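Siltura Project – Demonstration Working Group
Minutes of the meeting of June 23, 2023

Chair: Fatos Vukčević
Represented: Erkero (arm programming), Dillodico (recording and storage), Popescu (end user)
Minutes of the previous meeting were approved with one correction. Item 4 should have read "left arm" and now does.

1. Status of demonstrations

The chair reported that 262 demonstrations of the belt-to-bin task have been recorded. The target for the first training run is 600. Of those recorded, 196 have been reviewed and accepted. The rest are waiting for review and should not be counted toward the target yet.

Erkero said that most of the rejected runs were rejected for the same reason: the operator stopped in the middle of a reach to think, and the pause was recorded along with the motion. Operators are to plan the whole move before they press record. If they have to stop, the run is to be dropped and started over. 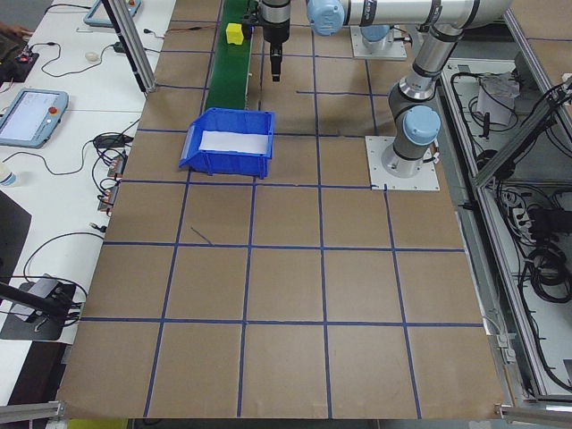 Hand guiding and remote control were compared. Erkero prefers hand guiding for the first runs with any new object, as the operator can feel when the arm is close to a joint limit. Dillodico prefers remote control throughout, so that no one's hands or sleeves get into the recordings. It was agreed to use hand guiding for practice only and remote control for everything that is kept. Start positions were also discussed. The blue tape grid on the table will be used for this, and the operator will write down the cell the gripper hangs over at the start of each run. Popescu asked that the small yellow cube stay in the object set, as it is closest in size to their own parts.

Action: Erkero to write up the start position sheet, one page at most.

2. Grasping from the belt

The group went over grasps of soft or uneven objects. Operators have been closing the gripper too fast, and the policy trained on the early runs copies this. Erkero has lowered the closing speed on the remote controller and will leave it there. Operators who learned on the old setting should do a short practice session before recording again.

The approach direction was left open at the last meeting. Popescu would like all grasps made from above. Erkero pointed out that a sideways approach along the belt is easier to steer and gives the operator a better view of the fingers. Both will be recorded for now and labeled separately – Dillodico to add the label field.

It was also agreed that the arm that is not being used in a run should be parked before recording starts, and parked in the same pose each time. 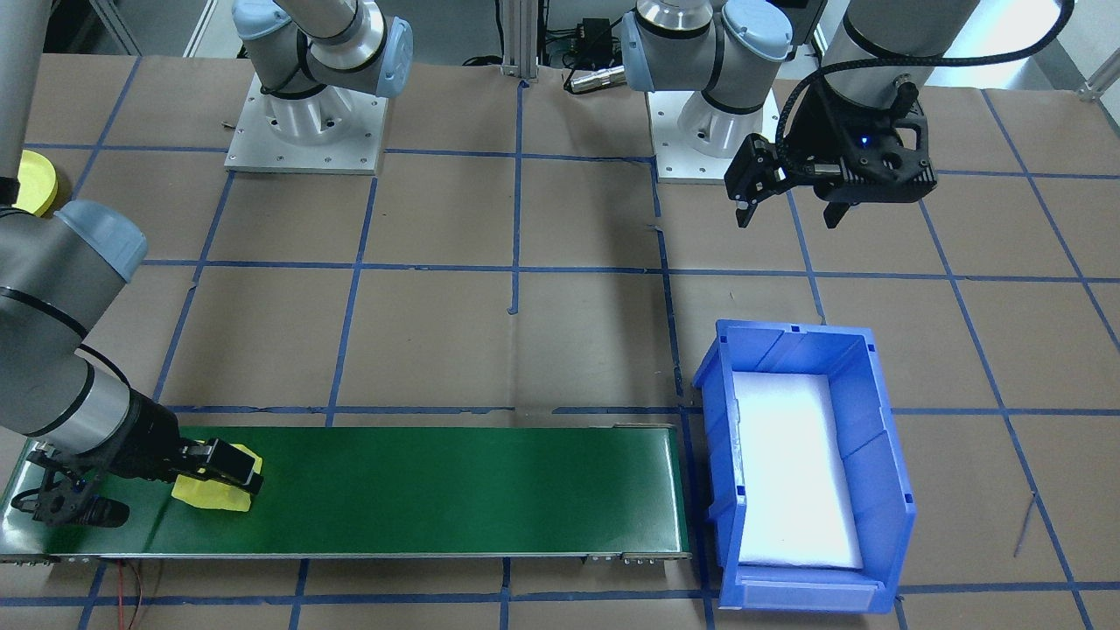

3. Placing in the bin

Releases have been less consistent than grasps. Some operators lower the object all the way to the lining and others let go well above it. The chair asked for one rule. After some discussion it was agreed that the object should touch the lining before the fingers open, and that the arm should then go straight up before it moves sideways.

The wrist camera view was accepted as the main view for reviewing this part of the task. The bin's front rim and the dark square markers on it give the reviewer something fixed to judge the release against. Dillodico will keep the fixed camera recordings too, but reviewers need only open them when the wrist view leaves a doubt. 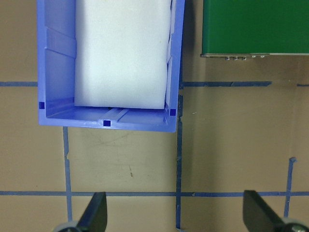

Does a run have to be thrown out if the operator misses the first grasp and gets it on the second try?
Keep it if the second try follows on smoothly, and mark it as a recovery. The model needs to see some of these. A run with three or more tries is to be dropped.

4. Storage

Dillodico reported that the current drive will hold 1000 runs at the present camera settings. No change is needed before the first training run. File names will carry the operator's initials from now on.

5. Other business

Popescu asked to send two more operators for training before the end of June. Agreed. Erkero will run the session and the new operators' first runs will be kept apart until reviewed.

Next meeting to be called by the chair when the review backlog is cleared.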